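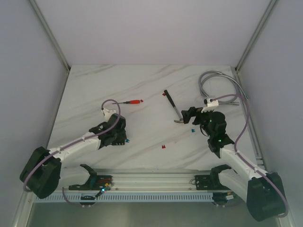
Two arms on one rail, with the marble-patterned tabletop behind. Nov 1, 2019

Ignacio Schumacher has been tuning pianos for most of his working life and he is already under the lid of one when I get to the Vinley hall. No hello. He hits the same A maybe twenty times, leans on the lever, hits it again.

"Sit anywhere," he says. "Just don't talk while I'm on the unisons."

So I sat. When he did want to talk it came fast, and I've tried to get it down the way he said it.

He got into it by accident. Answered an ad from the old Kapoor piano shop, thought it was a delivery job. It was, for a while. Then the shop's tuner hurt his wrist and somebody had to carry the tool bag and hold the mutes. "I held mutes for a year. Felt strips, little rubber wedges. You learn a lot holding mutes becuase there's nothing to do except listen."

These days he covers a patch from Cleltau out to Sendard, mostly homes, plus churches and two schools. Charges $87 for a standard tuning. Pitch raise is extra. People argue about the pitch raise.

"They say, it was fine last time. Last time was 12 years ago! The whole thing's sunk. I can't pull it up in one pass and have it stay there, the strings on one side go up and the other side drops. So I go through it rough, then I go through it again. That's two tunings, it's an afternoon."

I asked about the phone apps. He shrugged. Has one, uses it to set the A and check himself in the top octave, where he admits his hearing is not what it was.

"I'm not religious about it. The app's fine. But you get an old spinet with false beats all over the treble and the app says it's perfect and it sounds horrible. Then you've got to decide what kind of horrible you can live with."

February is his worst month. Heat's been on all winter, the soundboards dry out and shrink, everything goes flat, and then the phone starts. Mostly he tells people to wait for spring. Some don't want to. He tunes it anyway and writes the date inside, in pencil, by the last guy's date. He likes reading those. One upright in Sendard has five names in it going back further than he does.

Worst thing he ever found inside? "Mice. Next." Best? A kid's report card, bad grades, folded up small behind the bottom board. He gave it to the owner, a woman in her seventies. It was hers.

Would he tell someone to buy a used piano? Depends, he says — and then he goes for ten minutes on pin blocks. Short version: pay a tuner to look first. Free pianos are the ones that scare him. He knows a family that spent $750 moving a free one up two flights, and the pins were so loose it wouldn't hold a tune through dinner.

"I felt bad for them. Nice cabinet. They keep plants on it now."

He doesn't play much himself. A few hymns, the first half of a rag he never finished learning. At home there's a small grand with the lid off and, he says, it's badly out of tune. His wife has mentioned it.

I asked if he was training anybody. Not right now. He had a helper for a bit, good ears, no patience, went off to do sound for bands. He'd take another one — has to be willing to drive, has to be OK with dogs.

Then he went back in for the bass strings, and I was told to be quiet agian.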